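10 November 2019

Second week of the evening course, and my hand is still slow in English, but I promised myself to write one page after each lesson.
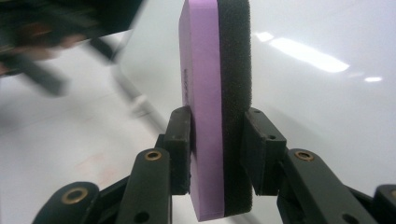

Today I was the first to arrive. Hilde Van der Linden gave us a text of 400 words about a lighthouse and asked us to tell it again without looking at the paper. I remembered the storm and the boat, and I forgot the name of the keeper completely. Lucimara remembered the name but put the storm on the wrong night. Between the two of us we had one good story.

After this we spoke of the past tenses. I understand the rule when she explains it, and then I open my mouth and the rule goes away. "I have lived here since January" — this one I can say now without thinking, and I said it three times during the break, to three different people. Valdir Bittencourt answered that he has lived here since always, and Hilde said no, "since always" does not exist in English. He was a little offended. In Portuguese it exists, he said, so why not?

In the break I drank tea with Rosângela Araújo. She is reading a novel of 500 pages with the dictionary next to her and she is on page 200. I asked if she enjoys it. She said that she does not know yet, she is too busy with the adjectives. I would like to try the same, but with something shorter. Perhaps letters, or a cookbook.

I walked home by Orham Street, the long way, and repeated the new words in a low voice: reluctant, shore, to borrow, to lend. I mix up the last two always. In Greek I never had to think who gives and who takes.

My sister called at nine. She laughed because I said "okay, so" before each sentence. She wants to know if I come for the holidays and I could not answer her, the ticket is expensive and I have not asked at work. I must ask this week.

For the next lesson: write a letter of complaint to a hotel. I have never complained to a hotel in my life. I will say that the window did not close and that the neighbors sang — this happened to my aunt, and she told it so many times that I know all the details.

Paraskevi Politis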